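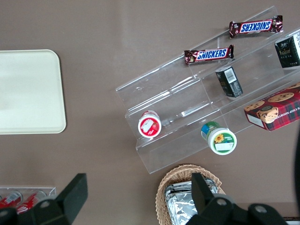

Pour Iqra Gondal, le vrai repas de la journée se prenait debout, vers 16 heures, entre la machine à café et l'escalier de secours. Elle a passé 12 ans au service des commandes de Plernico et dit y avoir mangé plus de barres chocolatées que de déjeuners. « On ne descendait pas parce qu'on avait faim. On descendait parce que les autres descendaient. »

La pause de l'après-midi n'a pas beaucoup intéressé les historiens du travail. Celle de midi, oui : elle a ses cantines, ses tickets, ses conflits. L'autre s'est installée peu à peu, au gré des accords d'atelier et des habitudes de bureau. Chez Plernico, un grossiste en fournitures de reliure, elle tenait en une ligne du règlement intérieur : cinq minutes, à prendre « sans gêner le service ». Dans les faits, elle en durait le triple.

Imprimer l'article
Envoyer à un ami

L'entreprise a emménagé dans la zone du Simham quand les bâtiments étaient encore neufs. Le premier boulanger se trouvait à vingt minutes de marche, l'arrêt de bus un peu plus près. Les salariés apportaient donc leur goûter, puis quelqu'un a eu l'idée d'une caisse commune. On y laissait quelques pièces, on prenait ce qu'on voulait, et une feuille accrochée au mur servait de comptabilité. Au moment du déménagement des archives, il restait dans la boîte 1 337 francs que personne n'avait réclamés. Ils ont payé un repas de fin d'année.

La caisse a disparu avec l'arrivée du distributeur. Il était plus cher, il rendait mal la monnaie, mais il fonctionnait aussi pour l'équipe du soir, qui trouvait jusque-là les placards vides. Les discussions ont porté pendant des mois sur son emplacement. Le rez-de-chaussée convenait aux magasiniers, l'étage aux bureaux. La direction a tranché pour le palier, où l'on se croisait de toute façon. Deux services qui ne se parlaient que par bordereaux ont commencé à régler leurs retards de livraison devant la machine.

Le café Matoušek, ouvert plus tard à l'entrée de la zone, n'a jamais vraiment pris cette clientèle. Il fallait mettre un manteau, traverser le parking, s'asseoir. Il faisait surtout des déjeuners et, en mars, au moment des inventaires, des plateaux à emporter. Le Sumo, le camion qui lui a succédé, ferme à 14 heures.

Aujourd'hui, la zone compte une quarantaine d'entreprises, environ 40 selon la liste affichée au rond-point, et les horaires n'ont plus grand-chose en commun. Une partie du personnel travaille chez soi deux ou trois jours par semaine. On grignote devant l'écran, sans heure fixe, et les cinq minutes du règlement ne figurent plus dans les contrats récents. Certains responsables ont tenté de recréer le rendez-vous avec une corbeille de fruits et une invitation dans l'agenda. La corbeille se vide, mais chacun repart avec sa pomme.

Iqra Gondal a quitté Plernico pour un cabinet comptable du centre-ville, où la cuisine est bien équipée et le café gratuit. Elle y descend encore à 16 heures. En général, elle y trouve une collègue du troisième, qui vient elle aussi d'une entreprise de la zone.

Contact | Tous droits réservés, reproduction interdite sans autorisation | Haut de page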